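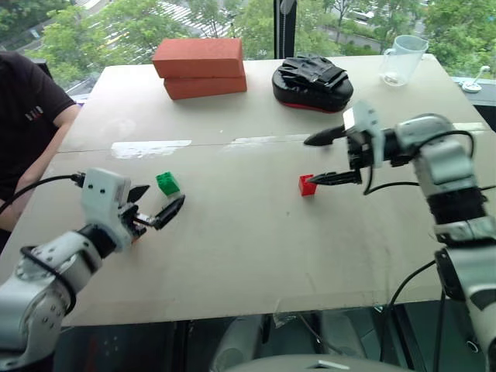 The long table by the window, with the bricks, the boxing pad and the measuring jug.

I'd been meaning to get to the Godoy open day for three years running, and every time something came up (a wedding, a flat tire, a cold I'd rather not talk about). This July I finally made it. It's a shared workshop in the old Wirberg building, the long one behind the bus depot, and if you've ever driven past it you've probably taken it for a carpet warehouse. I did!

Parking first, as that's what everyone asks me. The lot out front is tiny and was full by ten in the morning. I ended up on the grass at the back, which was fine going in and a bit of an adventure going out. If you can take the bus, take the bus. The 61 stops right at the gate.

You get a paper map and a sticker at the door. My sticker said 1678, and I spent the first half hour wondering if they'd had that many people through before me. A woman in the coffee line told me the rolls were left over from last time and they just carry on with them, so no. There's a raffle attached to the numbers too. The winner was 3357, from some other roll entirely, so don't ask me how that works.

Downstairs is the noisy half. Satik have the big room on the left, where they repair and restring looms, and they were letting people have a go on a small one. I made four inches of the ugliest striped cloth you've ever seen and was so pleased with it that I carried it around for the rest of the day. The line was long but it moved, and there was a bench, and somebody's very patient dog to talk to. Across the hall there's a shared paint room that you could only look into through the door. Smelled wonderful, if you like that sort of thing, and I do.

Then upstairs, which was my favorite part. Imik has the rooms up there, and their whole business is handling: how things feel to pick up, what makes something easy to grab or annoying to hold, where a handle ought to go. I'd never given it one minute's thought before and now I can't stop. I came home and rearranged my entire kitchen drawer.

Their talk was short, maybe too short, and mostly about handles. The good bit was the stuff itself. On the big pale table by the window they had such an odd bunch of things that I laughed out loud when I came in. Two red-orange bricks, one on top of the other and not quite lined up. A black boxing pad lying flat with the hand strap facing up. A clear measuring jug right at the back with the trees showing through it. And then nearer the front, two little toy building bricks, a green one and a red one, looking very small on all that tabletop.

I loved that table, by the way. It's two boards pushed together with a seam straight across, white streaks along it, gray marks all over the near half. A table that gets used. I've got one at home with half a tube of glue on it and I felt a lot better about mine after this.

The idea with the odd bunch, as I understood it, is that each one asks something different of your hand. We got to try it for ourselves at a side bench with a similar set, and it's more fun than it sounds. A house brick you just grab from above, no thinking, but your fingers let you know about the corners. The toy brick you pinch, and then the studs get in the way or help you out depending on which way around you've got it. The boxing pad is a puzzle! If the strap's up you'd think you'd slide your hand in, but when it's lying there on a bench you end up picking it up by the rim like a pizza. And everybody, every single person in my group, went for the jug by its handle except one little boy who hugged it with both arms. He was told that was a perfectly good answer.

They also had us do it with our eyes shut, and then with oven gloves on. Oven gloves and a toy brick is a terrible combination. I gave up and used my forearms.

The questions at the end were good. Somebody asked why jugs all have such mean little handles, and we got a proper ten minutes on that, with a lot of waving about. Somebody else wanted to know what the best-designed object in a normal house is, and the answer was a wooden spoon, and then an argument started about whether it should be a mug. I was on the side of the mug. I would have stayed for the second session but it was fully booked, so if you go next year, put your name down for upstairs as soon as you get your sticker and do the looms later. I did it the wrong way around.

Food: there was one stall, in the yard, doing flatbreads with either cheese or a spicy bean thing. I had the bean thing. Very good, very messy, bring napkins. The coffee came from the workshop's own kitchen and was the kind that's been sitting a while, but it was free and there were ginger cookies with it, so no complaints from me. There's a water tap by the yard door if you've brought a bottle.

A few practical bits. The stairs are steep, and the elevator is around the side and not on the map, so ask at the door if you need it. The upstairs rooms get very warm in the afternoon with those windows, and I was glad I'd gone up before lunch. Kids are welcome everywhere except the paint room. Toilets are by the looms. They take cards at the flatbread stall but only cash for the raffle, and I had to borrow a dollar from a stranger (thank you, stranger, I didn't win).

I stayed until they started stacking the chairs at four, then sat in the car on the grass waiting for the van behind me to move. Got home with my striped cloth, a Satik tote bag and a leaflet about evening classes. There's one on basic weaving starting in the fall and I've already filled in the form - just need to find a stamp.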